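Mosby Street Neighbors Newsletter
May 24, 2021

The four-day compost claim, and other things I was sold this spring
by Dewanti Latuheru

Several of you wrote after the last issue to ask whether the countertop composters going around the neighborhood are worth the money. I have now lived with one for 8 weeks. It's the Zatorik, the smaller of the two models, and I bought it with my own cash, so I owe the company nothing.

My short answer is that I wouldn't buy it again. The long answer takes up the rest of this item, and you can skip to the yard sale notices if you already have a heap out back that works.

The box promises "finished compost in four days." What comes out after four days is dried, ground-up food. It's brown and crumbly and it smells like old toast. If you put it in a pot and water it, it swells up and grows a gray fuzz, and my basil did not care for that at all. Fadi Boutros, who has kept a heap behind his garage for longer than I've lived on this street, rubbed some between his fingers and said it was bird food. 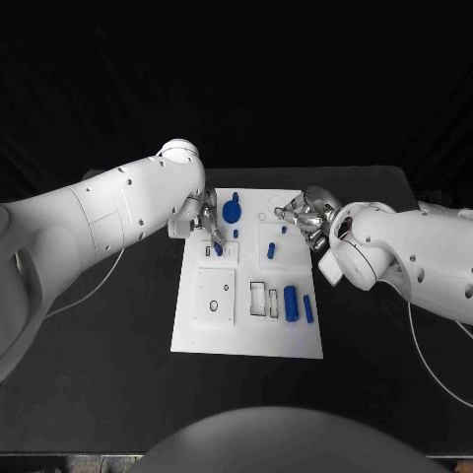
What it costs to run

The company's website talks about "pennies a day" and leaves it there. I put a plug meter on mine. It added more to my bill than the chest freezer in the basement did over the same stretch, and the freezer is older than my son. Then there are the filters. The machine wants two of them changed at a time, and they aren't the kind you can rinse out. I asked the seller whether another brand would fit and got back a very polite paragraph that didn't say yes or no.

Lajos Mészáros disagrees with me on all of this and asked me to say so. He lives on the third floor with no yard, and for him the point is that the scraps shrink down to almost nothing and don't stink up the kitchen in summer. Fair enough. But then call it a scrap dryer and charge scrap dryer money. He paid $160 for his secondhand, which I think was still too much — he thinks it was a steal.

I also don't buy the line about these machines "closing the loop." Most people I know who own one empty it into the regular trash because they have nowhere else to put it. Maybe dry trash is a little better than wet trash. I'd like to see somebody weigh the power use against that before I put a sticker on my window about it.

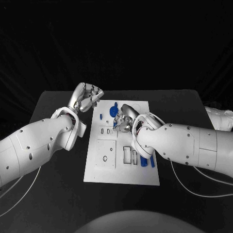 The cheaper way is still a bin with holes in it. Mine is a plain black one from the hardware store on Orozco, and it does nothing fast. You put in peels and coffee grounds, you cover them with twice as much torn-up cardboard or dead leaves, and you leave it alone. If it smells, add more cardboard. If it just sits there looking like a salad, wet it down and turn it over with a fork. I've had rats once, and that was my own fault for throwing in half a lasagna.

The same goes for the powders they sell as "starters." I tried one in one bin and a shovelful of garden dirt in the other, and by the end I couldn't tell which was which. Isauro Montes says his worked wonders, but he also began turning his heap that same month, so I don't know what that proves.

If you have no yard, the drop-off barrels by the community garden gate open again in June. No meat, no bags, and please no "compostable" forks, whatever it says on the package. I pulled one out of my bin last week that I'm fairly sure went in two summers ago, and you could still eat a potato with it.

My Zatorik is for sale. Make me an offer, filters included.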